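Wrist camera keeps losing its zero after a tool change

Small Robots & Cells > Maintenance and Setup

tanveer_s
Posted 17 Sep 2020

Hi all, Tanveer Siddiqui here, long-time lurker. I look after one little cloth-folding cell at work: a Stolteck arm, a Ditau wrist camera and a Robles gripper that I swap out when the pads wear. Every time I pull the gripper and put it back, the camera picks come in low on one side of the table. I re-teach the corner, it's good for a couple of days, then it creeps off again. It's been doing this since February and I'm properly sick of it. The bracket bolts were torqued and paint-marked. What am I missing?

gumleaf
How many bolts on the bracket, and have you got dowels in it? Ours had none from the factory and just sat on friction. You can torque it till the cows come home and it'll still walk.

tanveer_s
6 bolts, no dowels. There are holes for them though, now that you say it.

gumleaf
Well there you go mate. Fit the dowels.

A_Arrieta
I'd hold off on that. If you pin the bracket while it's crooked you've locked the error in, and drilling them out again is a rotten job. Put the arm at home and look at what the camera sees first. Also check the cable. On our Urnau cell the camera lead was about an inch short and it tugged the housing over whenever joint six went past halfway. I chased that for weeks — new bracket, new bolts, the lot — and it was a zip tie.

gumleaf
Disagree. Reamed holes from the maker are where the bracket is meant to sit. If it's crooked with the dowels in, then the flange is dirty or bent, and you want to know that.

A_Arrieta
Fair point on the flange. I've still seen those holes a fair way out, so I'd check before and after. We log pick error every 3000 cycles and I wouldn't trust any fix until it's been through one of those.

bluey_1391
What does your fault log say? Ours throws a vision timeout when the lead is on its way out.

tanveer_s
Nothing in the log at all, no timeouts. Adoración, you may be onto something with the cable, it's tied off pretty hard at the elbow. I cut the tie this arvo, wiped the flange with metho and found a flattened bit of swarf on one of the mating faces (embarrassing). Haven't fitted the dowels yet. I'll do them on the weekend if I can find the right size, they're not in the spares box.

gumleaf
Swarf! That'll do it. Post the home view before you touch anything else.

tanveer_s
Righto. Bracket is back on the clean flange, lead has slack in it, no dowels, and I haven't re-taught the corner. I've been using the back edge of the table as my level, it's the longest line I've got, and it slopes down from left to right across the view. There's a bit of a bend in it at the middle seam of the backdrop as well, so I'd better take the angle off one side only and not average the whole length. The green cloth is down at the bottom and runs out of view on the right, so I can't use its far corner, but the rounded one on the left is clear enough to measure from. Adoración, would you correct that slope in the camera offset or loosen the bracket and turn it?

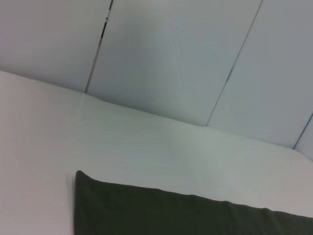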